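Table Clearing With Two Arms: Task Planner and Perception Module
Student project report, October 2020
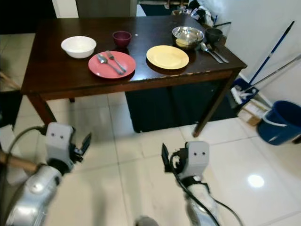
Figure 1. Head camera view of the table with bowls, plates, cups and cutlery, both grippers open.

1. Task

Our part of the project was the software that decides which item to pick up next and with which arm. The arm drivers and the low-level controller were already in place. We wrote two modules, Tiler and Hedach, and a small logging tool called Rakena.

2. Perception

Tiler takes the color image from the head camera and returns a list of items with a class, a position on the table plane and an angle. We trained the detector on 1114 labeled images taken in the Skaltport test room. Plates and bowls were easy to find. Cutlery was harder, for two reasons. A fork on a plate was often merged with the plate into one region, and a spoon lying next to a knife came back as a single long object. In Figure 1 both cases are present: the spoon and fork on the pink plate, and the spoon and knife in front of the gray cup.

We fixed most of the merging by running a second pass inside every plate region and by splitting any long region with two parallel edges pairs. The second pass added 34 ms per image, and we accepted that.

Glare was a problem in February, when we first ran the detector. The floor tiles are glossy and bright spots on them were reported as plates. Tiler now fits the table plane first and throws away everything outside the tabletop outline. The outline is fitted from the image every time, so the table can stand at an angle to the robot.

3. Planning

Hedach builds an order from the item list. The rules are simple:
– cutlery on a plate goes before the plate
– an item in front goes before the item behind it
– a bowl with food in it goes last and is kept level
Each item is given to the nearer arm. If both arms would enter the middle zone, the right arm waits. We tried a version that let them share the zone with a distance check, but the planner spent too long looking for paths and we went back to waiting.

4. Open issues

Dark cups are still missed at times against the dark brown wood. The grasp angle for flat cutlery depends on the plane fit, and an error of 4 mm in height is enough to make the fingers close above a fork. Hedach also does not replan if an item slips – it stops and asks for a new image. The replanning code is in the repository but has not been tested on the arms.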